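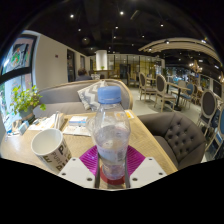 Review: Drotodgate hand-held demonstration gripper

Marlies Gasser
Bench and field equipment

The Drotodgate is a hand-held two-finger gripper for recording manipulation demonstrations without a robot arm present. The operator holds the handle, works the trigger and performs the task. Finger opening and the view of the fisheye camera are logged together, and the resulting trajectories are used to train a policy for an arm fitted with matching fingers. We had two units on loan through Sirport from the beginning of July. Our normal method is leader-follower teleoperation, so that was the comparison.

The test task was table clearing in a lounge and dining room: water bottle, ceramic mug, plastic cup, napkins. I chose it for the bottle. Clear, thin-walled plastic is a poor subject for depth sensing and deforms when squeezed, and a partly filled one moves its own centre of mass when tilted.

Fingers and grip

The fingers are flat angled plates with screw holes, which take interchangeable pads. We used the ribbed magenta ones. With the pads on, a bottle can be held upright low on the body with a light squeeze, and the ribs conform well to a curved wall. The bare plates are less forgiving. Chalerm Sriwong, who did most of the recording, found that they skated on condensation and went back to the pads after one morning.

Pad replacement requires a 2 mm hex key and some patience. The screws are not captive. We lost one in the carpet at the office and the supplied bag contains no spares.

A mug lying on its side is the harder case. Approaching from the open end and pinching the wall works, but the wrist ends up at an angle that our arm can't reach from its usual mounting. The gripper will let you record this without complaint. Under teleoperation the arm would simply have stopped, and the operator would have learned something. Anyone using the Drotodgate should check demonstrations against the target arm's joint limits before training, and the supplied software does not do it for you.
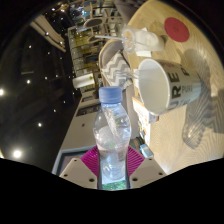
Page 2 of 2

Camera and tracking

Coverage is very wide. With the bottle clamped in front of the lens, the log still holds the tabletop, the chairs and the ceiling lights, and that surrounding detail is what the pose tracking depends on. Tracking was good in the furnished room and noticeably worse facing a plain wall at close range. Shadows of the gripper fall across the work under overhead lighting. I would vary the lighting between sessions so that the policy doesn't come to rely on them.

Handling

Balance is acceptable and the trigger is light. Nattawut Onsri has smaller hands than the rest of us and had to shift his hold to reach full opening, which shows up in the logs as a small jerk at each release. A shorter trigger would fix it.

Speed is the main argument for the tool. Clearing the table by hand takes far less time per demonstration than driving the follower arm through it, and nothing has to be bolted down or homed first. The time saved is partly spent later, on filtering.

Verdict

Recommended for collecting varied demonstrations away from the lab. Keep a leader-follower rig for tasks close to the limits of the arm. Order spare screws.

Score: 6 out of 10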